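영화 오프닝 크레딧을 건너뛰는 사람과는 친구가 될 수 없다고 말하고 다닌 지 꽤 됐는데, 지난주에 제가 그걸 건너뛰었어요. 네, 제가요. 변명을 하자면 퇴근하고 너무 졸렸고 리모컨이 하필 손에 있었고... 아무튼 그 벌로 주말 내내 오프닝만 골라서 봤습니다. 본편은 안 보고 오프닝만요. 생각보다 엄청 재밌더라고요!

시작은 <트라레드스카(Traledska)>였어요. 같이 영화 보는 모임의 칼리오피 바시치(Kalliopi Vasić) 님이 작년부터 계속 추천하던 영화인데, 저는 포스터가 너무 칙칙해서 미루고 있었거든요. 그런데 첫 4분이 정말 좋습니다. 대사는 한마디도 없고 기차 창문에 김이 서렸다 사라졌다 하는데, 그 김 위로 배우 이름이 손가락으로 쓴 것처럼 나타나요. 글자가 흘러내리는 속도가 음악이랑 딱 맞아서 저 혼자 소파에서 어머어머 했어요. 그러고는 제목이 안 나와요. 안 나오고, 또 안 나오고, 기차가 터널에 들어가서 화면이 까매진 다음에야 구석에 조그맣게 뜹니다. 이런 배짱 너무 좋아요.

반대로 <체도프(Cedov)>는 좀 실망이었어요. 형사물인데 오프닝이 지도, 신문 스크랩, 빨간 실, 담배 연기, 다시 지도. 어디서 많이 봤죠? 저도요. 음악은 괜찮은데 화면이 음악을 못 따라가요. 게다가 이름이 뜨는 폰트가 무슨 보험 약관 같아요. 본편은 꽤 괜찮다고 들었는데 오프닝만 놓고 보면 제가 리모컨을 든 것도 이해가 가는 수준이랄까 (건너뛴 영화가 바로 이거였습니다. 이제야 고백해요).

그다음에 본 게 <시레가르(Siregar)>. 이건 모임에서도 의견이 갈렸던 영화예요. 윈 모스틴(Wyn Mostyn) 님은 오프닝이 본편보다 낫다고 했고, 칼리오피 님은 오프닝 때문에 본편을 망쳤다고 했어요. 둘 다 무슨 말인지 알겠더라고요. 주인공 집 안을 카메라가 천천히 한 바퀴 도는데, 이 집에서 일어날 일들이 거의 다 소품으로 놓여 있어요. 한 번 보고 나서 다시 보면 소름이 돋는데, 눈치 빠른 사람은 처음부터 다 알아채 버리겠죠. 저는 눈치가 없는 편이라 행복하게 속았습니다. 96분짜리 영화라 길지도 않고, 비 오는 날 보기 딱이에요. 다만 중간에 나오는 저녁 식사 장면은 좀 길어요. 거기서 귤 까먹으면 됩니다.

옛날 텔레비전 시리즈도 몇 개 찾아봤는데, <클루투라(Clutura)> 기억하시는 분 계세요? 어릴 때 저녁 먹다가 이 노래만 나오면 숟가락 놓고 뛰어갔거든요. 지금 들으니까 신시사이저가 너무 요란해서 웃음이 나는데, 또 끝까지 따라 부르고 있더라고요. 우주선이 날아가는 장면은 누가 봐도 줄에 매달려 있고요. 시즌 2부터는 노래가 바뀌어서 그때 진심으로 상처받았던 기억도 나요. 바뀐 노래는 지금 들어도 정이 안 갑니다. 왜 멀쩡한 걸 바꾸는지 모르겠어요, 진짜로.

요즘 드라마들은 오프닝이 아예 없거나 제목만 몇 초 번쩍하고 끝나잖아요. 바쁜 시대니까 이해는 하는데, 저는 그 시간이 꼭 필요한 사람이에요. 불 끄고, 담요 끌어오고, 휴대폰 뒤집어 놓고, 이제 다른 데로 간다 하고 마음을 먹는 시간. 극장에서 예고편 나올 때 자리 고쳐 앉는 거랑 비슷해요. 집에서는 그 역할을 오프닝이 해 줬던 거죠. 음악이 시작되면 부엌에 있던 사람도 빨리 오라고 부르고요.

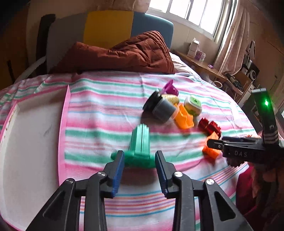

줄무늬 담요 위에 선 청록색 장난감, 그 곁의 작은 장난감들.

다시 영화 얘기로 돌아와서, 윈 님이 제가 쓴 초안을 보더니 엔딩 크레딧은 왜 안 다루냐고 하시네요. 엔딩은 또 완전히 다른 얘기라서요! 엔딩 크레딧은 화면보다 노래가 중요하다고 생각하는데, 그걸 쓰기 시작하면 오늘 안에 못 자요. 쿠키 영상 기다리다가 막차 놓친 이야기도 해야 하고요.

대신 이번 달 모임 주제를 오프닝으로 하자고 제가 우겨 놨습니다. 각자 하나씩 골라 와서 오프닝만 틀고, 제일 표를 많이 받은 영화를 그날 끝까지 보기로 했어요. 저는 당연히 <트라레드스카>를 밀 건데, 칼리오피 님도 같은 걸 가져올까 봐 아직 말을 안 했어요. 혹시 이 글 보고 계시면 양보 좀 해 주세요.

여러분이 절대 안 건너뛰는 오프닝은 뭐예요? 댓글로 알려 주시면 다음 주말에 또 몰아서 볼게요. 무서운 건 낮에 볼 거니까 무서우면 무섭다고 꼭 써 주시고요.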